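Search this site Search Go

Bench notes, September 2022

Budget day, sort of. Samina wants one number from me for the gripper line and I keep handing her three, so I'm writing it all down and then I'll stop fiddling with it.

What we have on the list now: the Riltier arm (quote came back in August, still good), two Silitz grippers, a spare set of fingers for each, and a Cleris license so we can run the sim on more than one machine. The fingers are the bit I underbid last time. They're 29 dollars a pair, which sounds like nothing until you remember how we treat them, so I've put in 11 pairs and Shahzad can laugh all he likes.

Mudassar asked why we can't just get the wide-stroke gripper from Kyei and be done with it. It's 392 more per unit, and I like it, I do! But most of what we pick up is small or skinny, and I'd sooner spend that on a decent wrist camera. Rochelle is on my side here – she's the one who has to mount the thing.

So before anybody signs, I'm running the cluttered pick set in sim with the narrow gripper. More than 200 tries queued up. I'm keeping the awkward props in on purpose (lots of metal, odd shapes, stuff crowded together) because tidy little cubes will make any gripper look like a bargain. Shadows are still coming out blocky, by the way. Areeba thinks it's a shadow map setting and I haven't touched it yet. Might matter for the camera choice, so I'm not ordering that part until she's had a look.
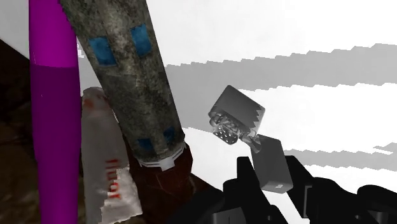

Sim, narrow gripper at the open flip-top lighter. Stair-step edges on the shadows.

To do: ask Riltier if the mounting plate is in the quote or extra (I can't tell from the PDF). Get shipping for the fingers. Move the camera to its own line so it doesn't hold up the rest – Samina's idea, and a good one. Send her ONE number.

Filed under: Bench Notes, Purchasing, Grippers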